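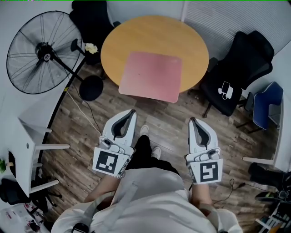 Eun-ji Oh wrote:

> The Torkon pair is a non-starter for cloth as far as I can see. We ran
> them on the bench and they pinched the top layer and left the bottom one
> behind more often than not. Before anybody orders more of them I'd like
> to see numbers against the Pasari ones, same cloth, same person, same
> table. Also what happened to the marker question? Last I heard the left
> one was dropping out whenever the wrist rolled and we were going to get
> a decision in May.

Ok, numbers. Quick because I have to give the room back at 4.

Same cloth, same table, same person (me) for both pairs. Fold in half, fold in half again, put down. 100 folds with the Torkon, 100 with the Pasari. Then 4 more on the Torkon because I'd fat-fingered the log and wanted to be sure the tail end was real. So 204 in the sheet, don't write to tell me it doesn't divide evenly.

Torkon: 71 clean, 22 where the bottom layer got left behind, 7 dropped outright. The extra four were all clean, not in those totals.
Pasari: 83 clean, 10 bottom layer, 7 dropped.

So you're right about the layers Eun-ji, but it's not as bad as your bench runs made it sound, and I think I know why. You were coming in flat. If you come in with the nose tipped down and let the point of the V touch the table before you close, the Torkon gets both layers nearly every time. Flat approach it skates. The Pasari doesn't seem to care either way. Somebody with steadier hands should repeat this, I got noticably better over the first twenty or so and the Torkon went first, so it eats all of my learning curve. Should have alternated. Didn't.

Markers. Yes the left one drops out on wrist roll. Measured it this time: past a certain angle the head camera loses the plate completely, and you get a gap until you roll back. Short gaps we can interpolate, the long ones we can't. Two things help. One is elbows out, which is tiring and looks ridiculous. Other is adding a second marker so there's one facing up whatever the wrist does. Yoon has a bracket drawing for that, weighs next to nothing. I'd go with the bracket. No decision in May because the person who was meant to decide was me and I forgot, sorry.

Wrist cameras next.

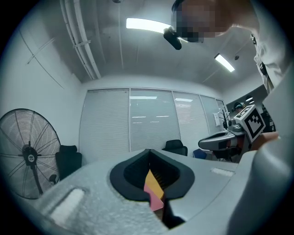

The wide lens stays, I'm fairly sure of that now. I tried the narrow one for a morning and the finger tips are lovely and sharp but you lose the other gripper the second your hands are more than a forearm apart, and then there's nothing to tie left and right together when the head camera is also having a bad moment. With the wide one the other hand's marker is in view for a lot of the fold. It's small and it's bent, but the detector reads it once the distortion is calibrated out. Bad calibration and it reads it in the wrong place, which is worse than nothing. So calibrate per unit please, not one file copied to everything like last time (also me).

Exposure is the remaining headache. Ceiling lights come straight into the wide lens when you tilt up and auto exposure panics, and the inside of the V goes to black mush exactly when you want to see whether the cloth is seated. I fixed exposure at 2000 microseconds and brought the gain up a bit. Grainy but usable. Will try meetering on just the lower half of the image if the controller lets us, the Dristitz one has a setting for it that I haven't got to work yet. The docs say to set the region before starting the stream. I did. It ignores me. If anybody on the list has had it working, which firmware?

Comfort, because someone will ask. Torkon is front-heavy, after an hour my thumbs know about it. Pasari better balanced but the trigger is stiffer. For a full afternoon I'd take the Pasari. For small stuff, socks, face cloths, the Torkon point gets in closer, so I wouldn't bin them yet.

What I'd like to do:

- keep both pairs till we've done the alternating run
- order two Yoon brackets, one for each hand, try on the Pasari first
- exposure stays fixed untill somebody shows me auto that behaves
- Eun-ji, can you redo your bench runs nose down? Even twenty would tell us something

Sheet is in the usual folder, second tab. Ignore column F, it's a timer that I left running over lunch.

Out of time, they want the room. Will answer tonight.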